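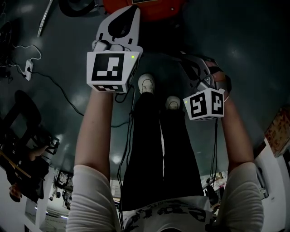

My floor is where everything ends up. I have a perfectly decent desk, a gift from my brother-in-law, and I still do half my work with my shoes near a power strip and a cable running off toward my toes.

So this spring I decided to do something about the cords. I'd moved into the back unit on Lozano in April, and the previous tenant had put down this gorgeous dark floor, so shiny you could fix your hair in it. It is also merciless! Every crumb shows, and a white cord on it looks like a chalk line.

I called Eusebio Paucar, who wired theaters for 30 years and has strong feelings about extension cords. He walked in, stood there with his coffee and asked me which of them I'd unplugged in the last month. I said none. He asked me which ones I could name. Well, two (the lamp and the printer).

We started with labels. Eusebio likes a strip of cloth tape folded over the cord right by the plug, with the name written on both sides, and another one at the far end. It took us most of an evening, and I learned that I'd been charging a toothbrush I threw out at Christmas.

Then came the coiling. I've always wound cords around my elbow, the way my mother did with the vacuum, and Eusebio made a noise like I'd stepped on his cat. You're supposed to let the cord make its own loops, one over and one under, so it doesn't twist up on itself. My first dozen tries were pretzels. By the end of the week I could do a long one while talking on the phone, and I was insufferable about it.

My neighbor Jhonatan Chambi thinks the answer is furniture. He bought a Prillemetti cord box, a handsome thing with a lid, and now all his tangles live in there where he can't see them. I was tempted, I'll admit it. I went with 3 hooks on the wall by the door and a low shelf for the power strip, which I still haven't put up. The screws are in a bowl in the kitchen. Jhonatan says he'll bring his drill over if I feed him.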